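From: Birutė Juška
To: the grounds and paths list
Date: Fri 15 January
Subject: Re: Provier night patrol, anyone tried it?

Darius Venckus wrote:
> Tedel are offering us the Provier on a trial lease, 2,000 a month with
> support. The brochure says "confident autonomy in all light conditions."
> Has anyone run one after dark? We have long paths, few lamps and a
> board that likes brochures.

Darius,

We've had ours at Tustinlow since July, on the older mast. Short answer: it drives well and sees like my grandfather. The lease covers the robot, the dock and the patrol software. It does not cover the good camera, whatever the salesman's eyebrows suggest.

Glare is your first problem. Pull the stills from any night run and look at what a single lamp does when the robot heads straight for it.
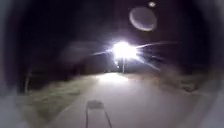
Path at night, facing the lamp. The disc in the sky is glare.

The path itself is readable, I'll give them that. But the event filter flagged "object, elevated" 11 times on our first night, and I don't believe we have that many moons. Tedel sent a patch. It now says "object, elevated, low confidence."

Snow is the second. The wheels don't mind it if it's packed. The picture gets vague, though, and anything small and close to the lens turns into a large pale ghost. 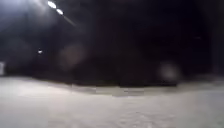
Snow, lamps top left. The two pale blobs are probably flakes or droplets near the lens.

If your board wants footage that will identify somebody, show them that one and let them sit with it. For "is there a large thing on the path," it's fine. For "whose dog was it," no.

We also looked at the Bakalis unit, which has a better lens and a worse everything else. It took 2 people to lift onto the dock and it sulked on slopes.
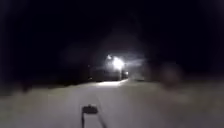 As for support, they answer the phone, and they answer it in daylight — plan accordingly. Get the response time in writing, and ask for the lens hood, which is a separate line on the quote and was missing from ours until I complained.

Would I sign again? Yes, for the route logging alone, at a lower price. Ask for two months before you commit, and make them do the demo after dark. They'll offer you a parking lot at noon.

Birutė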